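Wotetti bead swap sells out its 60 spots, again

Friday, March 5, 2021

The Wotetti bead swap opened its sign-up sheet on Monday morning and closed it before lunch, which organizer Parveen Dewan described as "a bit much for a hobby that mostly happens on trays."

All 60 places are gone. Another 300 people are on the waiting list, and several have written in to explain why they should be moved up it. One letter ran to two pages and included a sketch.
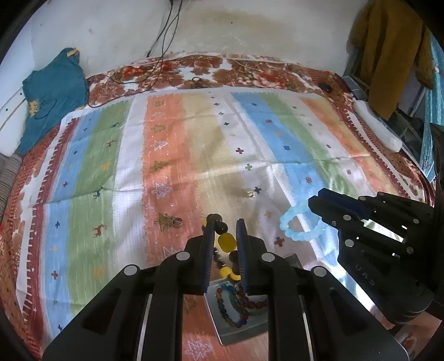
Beaded bracelets, one in yellow and dark brown, the other in light blue.

The rules have been tightened after last year's dispute over what counts as a matching set. Each swapper may now bring up to 3 bags, labeled by size, and anything glued goes back in the car. Trades are final once both people have said "fine" out loud - a nod no longer counts.

Eulalia Quezada will judge the finished bracelets this time. She has asked that entrants stop mailing her samples, though she is keeping the ones she has. Gruteck, the craft shop on the corner, is giving a gift card to the winner and has put up its price on elastic cord in the same week. The shop says the two are unrelated.
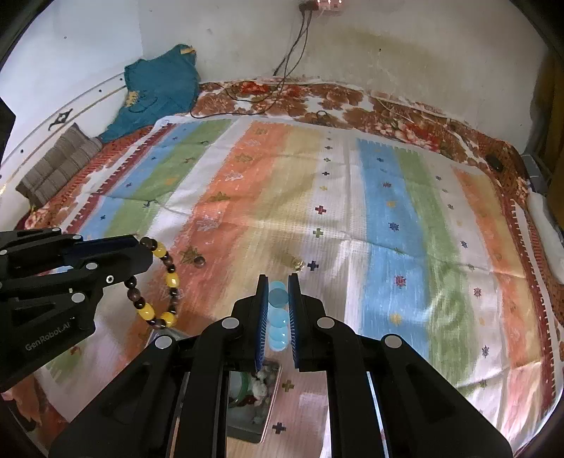 Can I still get in if I'm on the waiting list?
Only if someone drops out by the end of March. Dewan will call people in list order, and she lets the phone ring four times.

Swappers should bring their own tray. Tea is free, and the cake is not.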